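Section 4. Setting up the school places module

This section explains how to prepare Kodatard for a new admission round, when families apply for a place in one of your primary schools. It is written for the person in the district office who holds the administrator account. School secretaries can read it also, but they will not see all of the menus.

Before you start

Please have ready the list of your schools, the number of places in each year group, and the street file from your council. The street file must be in CSV format, with one street per line. If your file has more than 500 lines, divide it into smaller files and import them one after another.

Note: If you used Kodatard in the last round, do not delete the old data. Close the round first (see Section 3), and it will move to the archive by itself.

4.1 Create the round

1. Log in with the administrator account and open Admissions, then Rounds.
2. Press New round. Give it a name which parents will understand, because the same name is printed on their letters.
3. Choose the opening month and the closing month. Most districts open in September.
4. Enter the time of day when the form closes on the last day. The system uses 18:00 if you leave this field empty.
5. Press Save. The round now has the status Draft and parents cannot see it.

4.2 Add the schools

1. Open the new round and choose the tab Schools.
2. Tick each school that takes part. In the sample data delivered with the program you will find two schools, Brolwood Primary and Fleveck Primary. Remove the ticks from both.
3. For each school, write the number of places per year group. Write 0 if the year group is full. An empty field means "no limit", and the system will then accept every application.
4. If a school has half-day and full-day classes, press Split and enter the places for each one separately.

Caution: After the round is open, you can raise the number of places but you cannot lower it. Check the numbers with each head teacher before you go further.

4.3 Import the street file

1. Choose the tab Catchment areas and press Import.
2. Select your file and wait until the green bar is complete. Do not close the browser window during this time.
3. Read the import report. Streets which the system could not connect to a school are listed in red.
4. Correct the red lines directly in the report and press Check again.

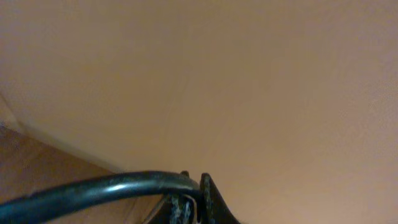
Streets that lie on the border of two areas need special attention. You can give such a street to both schools, and the family will then choose on the form. If your district does not allow this choice, divide the street by house numbers, for example 1 to 13 for the first school and all higher numbers for the second.

4.4 Set the order of priority

1. Choose the tab Priority. The standard order is: brothers and sisters at the school, catchment area, distance.
2. Drag the lines up or down until they follow the rules of your school board.
3. Press Test. The system makes a trial with the Eshun test families and shows where each child would be placed.
4. If the result is correct, press Save and return to the tab Overview.

Note: The test does not send any letters or e-mails. You may repeat it as often as you wish.

The round can now be opened. How to do this, and how to inform the schools, is described in Section 5.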